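June, evening

Up before six. Walked down to Ristelthorpe and back along the canal, nearly two hours with a stop for bread. The path is dry again past the lock. Paid 15 for the loaf and a jar of the Lecomte plum jam, too much, but the other shop was shut.

Spent the afternoon on the jam labels. I have 80 printed and need more – the Taster size came out too small to read. 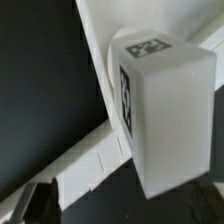

Later

Rain after supper. Moved the tomato pots under the porch roof and tied up 2 of them. The Iralard beans are showing flowers, a week ahead of last year. Read a chapter, then wrote to the water company about the bill – 785 is wrong and I said so. Need stamps.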